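Zwischenstand zur Datensammlung für Nerken, Teil Textilien. Ziel bis August: 3000 Demonstrationen, zweihändig, mit Handgreifern aufgenommen, ohne Roboter im Raum.

Aufgabe im aktuellen Block: kleine dunkle Stoffteile vom Bett aufnehmen, ausrichten, ablegen. Pro Wohnung 100 Episoden, danach Wechsel. Mehr bringt am selben Ort wenig, die Policy lernt sonst die Tagesdecke mit.

Schwarzer Stoff ist der schwierigste Fall im Satz. Kaum Kontrast in den Falten, und direkt davor stehen schwarze Greiferteile. Die blauen Fingerflächen helfen beim Nachlabeln der Kontaktphase.
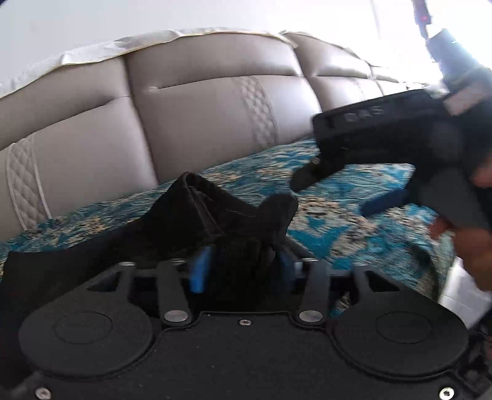 Pilar Montecinos fragt, ob man die Fehlgriffe nicht gleich beim Aufnehmen verwerfen sollte, bei Vumer hätten sie das so gemacht und sich damit viel Nacharbeit gespart.

Wir behalten sie, sofern in derselben Episode ein zweiter Versuch folgt. Abbruch ohne Korrektur fliegt raus. Im letzten Trainingslauf ohne Korrekturen blieb die Policy nach dem ersten verlorenen Zipfel einfach stehen.

Bewegungsunschärfe ist kein Ausschlussgrund, Trackingverlust schon. Grenze bei uns: 2 Sekunden ohne gültige Pose, auf einer der beiden Seiten. Gegenlicht vom Fenster nehmen wir bewusst mit – spätere Einsatzorte haben auch Fenster.

Ebuka Idahosa hat das Prüfskript umgestellt. Es gleicht jetzt zuerst die Zeitstempel links/rechts ab und rechnet erst dann die Trajektorien. Vorher liefen versetzte Paare unbemerkt durch.

Nächster Block: gleiche Aufgabe, 50 Episoden je Person, andere Bediener. Bisher stammt zu viel von mir, und mein Greifwinkel steckt sichtbar in den Daten.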